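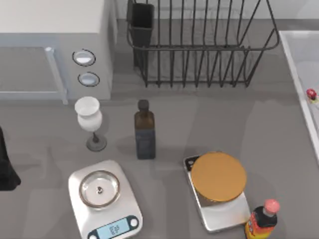
Kitchen counter, two scales on the front half. Rendered.

Notebook, bread bench - June, Thursday

Subject: hydration drift in the Naruvside rye/wheat dough. Continuing from the previous page.

Problem as it stands. Same formula, same flour, same mixer setting, and the dough comes off the hook stiffer on some days than others. Target hydration is 68 percent. By feel, the stiff batches are closer to 65. Feel is not a measurement, so this entry covers the weighing side first, then the flour.

07:40. Checked both bench scales with the brass weights. Scale A reads 500 g as 500, 1000 g as 1001, 2000 g as 2001. Scale B reads 500 g as 499, 1000 g as 998, 2000 g as 1995. B is light by a quarter of a percent across the range and looks linear. Not enough to explain three points of hydration even if the flour went on A and the water on B every time. Worst case is a fraction of one point. Marked B with tape. Water and flour both go on A until it is recalibrated.

Drift check on A: 1000 g weight left on the pan for 27 minutes. Reading went 1001, 1001, 1002, 1002. Auto-zero masks anything slower than that when the pan is empty, so the tare should be redone directly before each pour. Old habit was to tare the bowl, go and get the flour, then come back. Stop doing that.

08:30. Small quantities. Salt and yeast are being weighed on the same scale as the flour, which has a 1 g step. For a 13 g salt addition that is a possible error of half a gram either side, before any effect from the slow response to small additions. Sprinkled salt in pinches and watched the display: it held at 11 through several pinches, then jumped to 13. The filter is treating slow additions as drift. Tip the salt in from a cup in one go, or weigh the cup before and after. Doesn't bear on the stiffness much but it does bear on fermentation rate, see the note on the Stostis starter at the end.

09:15. Flour moisture. This is where I expect the answer to be. Dried three samples in the small oven at 130 C, lids off, one hour, cooled in the jar with the desiccant.

Dahlgren wheat, sack opened today: 14.1 percent
Dahlgren wheat, open bin by the door: 11.9 percent
Plamness rye, closed tub: 13.2 percent

The bin is more than two points drier than the fresh sack. The bin lid has a chip out of the rim and the bin stands next to the heating duct. Arithmetic for 1000 g wheat: fresh sack carries 141 g water and 859 g solids, bin carries 119 g water and 881 g solids. With 680 g water added in both cases, total water over solids is 821/859 = 0.956 for the sack and 799/881 = 0.907 for the bin. To bring the bin flour to the same ratio it needs 842 g total water, so 723 g added. Call it 43 g more per kilo. Baked hydration on paper would then read 72.3 percent for a dough that should feel the same as the 68.

So moisture alone gives a shift of four points on an all-wheat dough. Ours is part rye, so less. That covers the three points I was calling by feel. Good enough to test.

10:20. Test doughs, 1000 g total flour each, 80 wheat / 20 rye, no starter, salt at 2 percent, mixed six minutes on low and rested.

T1: sack wheat, 680 g water
T2: bin wheat, 680 g water
T3: bin wheat, 714 g water

The 714 is 680 plus 80 percent of 43, rounded down.

Cone penetration at 41 minutes after mixing, average of three drops, mm:
T1 18.6
T2 14.9
T3 18.2

T3 is within the scatter of T1 (single drops on T1 were 18.1, 18.5, 19.2). T2 is clearly out. Dough temperatures were 24.5, 24.8 and 24.4 C, so temperature is not carrying the difference.

Surface was tackier on T3 than on T1 at the same reading. Possibly under-mixed after the higher water. Repeat with eight minutes before reading anything into it.

11:50. Cleaned the cone. Dough skin on the tip costs nearly a millimeter of depth. Wipe between every drop, dry cloth. Readings from last week were taken without wiping and I am striking them.

Also looked at water temperature. Tap runs 16 C first thing and 19 C later in the morning. For the final dough temperature we have been using the three-factor sum with a fixed friction value. Friction value was set with the old hook. Measured rise in T1 from mixing was 3.1 C over six minutes, old table says 5. Update the table. Would explain the cool doughs in May but not the stiff ones.

Stostis starter. Fed at 06:50, one part starter, two flour, two water. Doubled by 11:30, domed, no collapse. The starter flour has been coming out of the same open bin, so it has been running stiff too and probably slow. From the next feed use sack flour only. Keep the ratio. Log height on the jar at two, four and six hours.

To do:
- replace bin, move away from duct
- moisture on every new sack, write it on the sack in marker
- recalibrate B, or retire it to the shaping table where a few grams either way is fine
- 0.1 g scale for salt and yeast
- repeat T1 and T3 at eight minutes
- rye moisture again at the end of the tub, check whether the tub seals

Open question: whether a correction by moisture alone holds for the rye. Pentosans take up water on their own schedule and the 20 percent share may be too small to show it here. Run a 50/50 pair next, same cone, readings at 20, 40 and 60 minutes.

Rye for the 50/50 weighed out and lidded, 13:05.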